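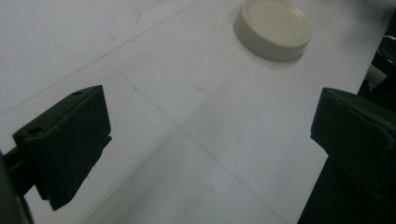

Figure 4.1 A cream-coloured lid on a pale work surface marked with faint ruled lines.

Chapter 4
Circles from Everyday Things

Find a lid. Any lid will do, from a jam jar, a tub or a tin, as long as its rim is round. Put it flat on a sheet of paper, hold it still and run a pencil all the way round. You have just drawn a circle without a pair of compasses, and a very good one too!

Potters, tailors and sign painters have worked like this for centuries, and many still do. Danilo Belmonte, who paints shop signs in Altby, keeps 38 lids in a drawer under his bench and can tell you the width of every one. His favourite came off a jar of pickled plums. When he needs a letter O with a generous curve, that is the one he reaches for.

But a traced circle has a secret in it. Compasses leave a tiny hole in the middle, so you always know where the centre is. A lid leaves nothing. The curve is there, perfectly clear, and the centre is hiding somewhere inside it. Finding it is the main business of this chapter, and it can be done with a ruler, a set square and a bit of patience.

Straight lines will help us. Look again at the lines in Figure 4.1. Three of them run across the surface, and two cross near the middle. Lines like these divide a flat surface into regions, and the regions with four straight sides are called quadrilaterals. Seen at a slant, even a tidy square can look skewed — something we shall come back to in Section 4.5, when we ask why a round lid seen from one side looks like an oval.

In this chapter you will learn
how to name the parts of a circle: centre, radius, diameter, chord and arc
how to find the centre of a traced circle using two chords
how to measure the distance round a rim with a strip of paper
how shapes seem to change when we look at them from an angle

You will need
three round lids of different sizes
plain paper and a sharp pencil
a 40 cm ruler and a set square
a strip of thin paper long enough to go round your largest lid

Before you start
Trace your smallest lid near the top of a page. Draw a straight line right across the circle, anywhere you like, so that it meets the curve in two places. The part of the line inside the circle is a chord. Now draw another chord in a different direction. Could you make one longer than both? Where would it have to go?

Keep this page. Ashwin Kartha's class at the Rasholm school pinned theirs along the corridor, and the longest chords they found all had one thing in common. See whether you can spot what it was before you reach Section 4.2.

4.1 Naming the parts

Every point on a circle is the same distance from its centre. We call that distance the radius.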